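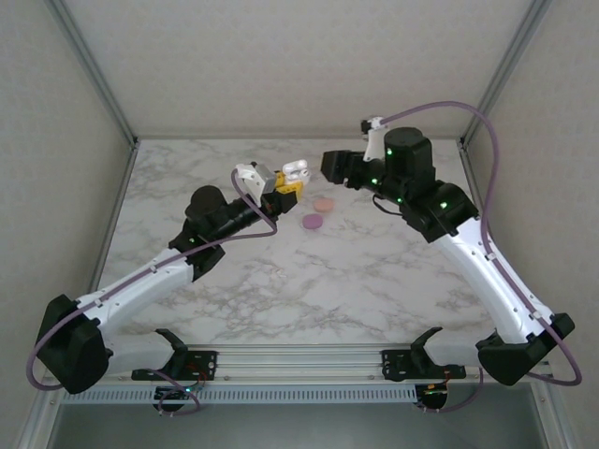 **Usholm Workshop, Small Parts and Surfaces Section**

Notebook entry, November. Saturday, morning session.

Work continued on the small loose pieces kept on the marble-patterned table. The purpose of the session was to settle how the discs and the larger pieces are to be sorted and stored before the set goes to Studberg.

The yellow piece with the small dark holes and the glossy white piece with the rounded ends are to be treated as large items. Each will have its own compartment in the tray. The flat round pieces will be stored by colour. The salmon and orange shades are close enough to be confused, and the colour labels on the tray should be rewritten before the next session. Order 2387 covers replacement labels and the second tray, at a cost of 390.

The grey and brownish veins in the surface make small pale items hard to find. Colleagues are asked to check the whole tabletop by hand at the end of each session, including the rear corners, and to wipe it with a damp cloth only. The Flivar cleaner is not to be used on this surface until the test patch has been reviewed.

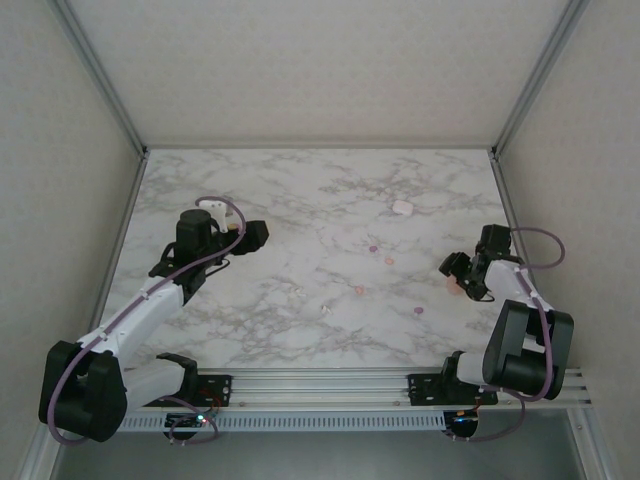

Boris Petek asked whether purple and orange discs need separate compartments at all, as Carrasco keeps its whole set in one shallow box and sorts by colour only when a piece is wanted. He would prefer to spend the time on a proper lid.

The point is noted. Separate compartments will stay for the present - the lid can be added to the same order if it is requested before the tray is cut.

Outstanding: label wording, lid dimensions, test patch result.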